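Clakurar Opens Orders for Bin-Picking Package

October 2020

SALEM – Clakurar announced on Tuesday that it is accepting orders for Sullix, a bin-picking package for customers who already own an industrial robot arm. It consists of gripper fingers, control software and 2 days of on-site setup.

According to product manager Mechthild Zaugg, Sullix is intended for bins of mixed goods that differ in shape and stiffness. The software accepts up to 420 item types, and new items may be added by the customer. 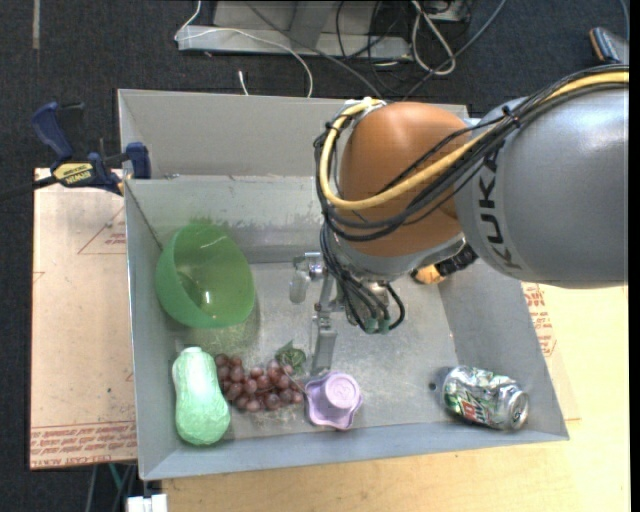

Unden, a parts distributor, has reserved the first 11 packages. Normand Després, its director of operations, said the company will begin with returned merchandise, where sorting is still done by hand. The monthly service plan is priced at $679 per arm and includes remote support. Deliveries are scheduled to begin before the end of the year.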